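Miltmont Extends Home Meals Program Through April

Dec 9, 2021

The Miltmont Office of Community Services has approved an extension of its home meals program, which delivers hot lunches to older residents and to people recovering from hospital stays. The program was due to close at the end of the year and will now run through April.

The service began in the Plillstead neighborhood with 94 enrolled households and currently reaches 254. Meals are cooked at the Gekbridge Senior Center and sent out before noon on weekdays. In the last quarter, 2511 lunches were delivered.

"Many of our residents manage well at home but find it hard to shop and cook every day," said Shahnaz Wanigasekara, director of the office. "The extension gives their families time to plan."

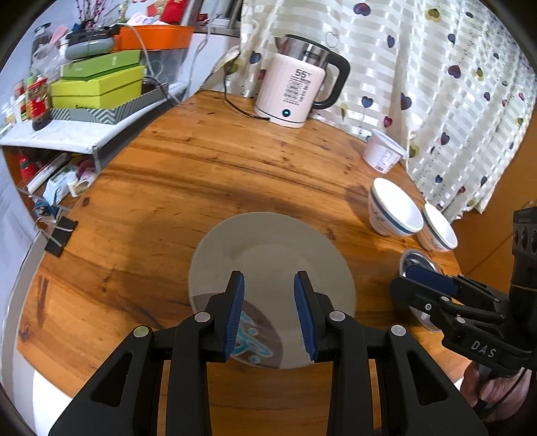
Under the new terms, enrolled residents may choose between a standard menu and a low-salt menu. Changes to an order must be made 48 hours in advance. The fee per meal remains the same, and residents who already receive a reduced rate do not need to apply again.

Teodoro Fajardo, who manages the kitchen at Gekbridge, said the winter menu will include more soups and stews – a frequent request in the fall survey.

New applications will be accepted at the front desk of the senior center and at the Plillstead branch library. Forms are available in large print. Questions about delivery routes should be directed to Ese Edet at the Office of Community Services.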